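Duct Leakage and Insulation in a Two-Room Test Setup
Project report, Building Services course, Rirnbridge

1. Background

Forced-air heating systems lose part of their output before the air reaches the room. The losses come from open joints in the ductwork and from heat passing through the duct wall. This project measured both on a short supply run at the Trevville annex, using a Marinho air handler and sheet metal duct. The work was done in October, with the annex heating turned off.

2. Test setup

The supply run had 8 joints, all slip fit and held with screws. The first series was run with the joints unsealed. For the second, every joint was coated with Roltov duct mastic and left to cure overnight. The third series added wrap insulation over the sealed duct. Supply air was held at 100 °F at the handler outlet and readings were taken at the far register.

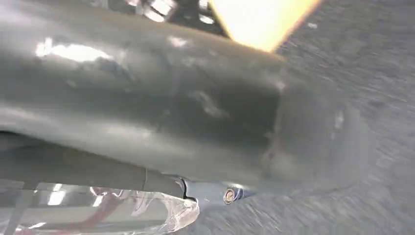
A reviewer from the parallel group asked whether an overnight cure was long enough, given that mastic in an unheated building can stay soft under the skin for a second day. The point is fair. We pressed each joint before the second series and found no give, but we did not cut into the mastic to check.

3. Measurements

Airflow was read with a capture hood at the register and with a pitot tube near the handler. The difference between the two was taken as leakage. Temperature was logged at both ends once the readings had been stable for 3 minutes. Room air stayed close to 70 °F throughout.

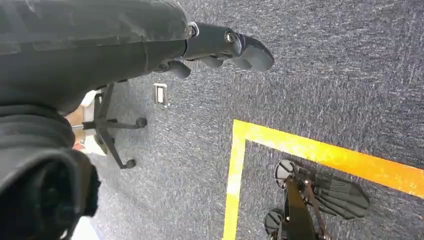

Unsealed joints leaked most where the duct changed direction. The elbows were made of adjustable sections, and the seams between sections leaked as well as the joints at either end. Wrapping these parts was also the hardest step of the third series. The wrap bunches on the inside of a bend, much as the fabric sleeve on the robot arm in the photo gathers into folds, and where it is squeezed flat it insulates less. We cut relief notches on the inner radius and taped them closed.

4. Results

Sealing accounted for most of the gain in delivered airflow. Insulation had no measurable effect on airflow but reduced the temperature drop between handler and register. The order of work matters in practice, as a leak under finished wrap is difficult to find and the wrap has to come off to repair it.

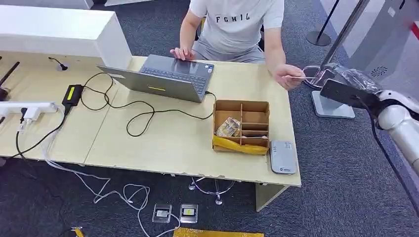 5. Limits of the study

The run was short and entirely indoors. Ducts in an attic or crawl space would see a larger temperature difference, and the insulation result should not be carried over to them. Only one fan speed was used. The pitot readings near the handler were unsteady in the first series, and the leakage value for that series is less certain than the other two.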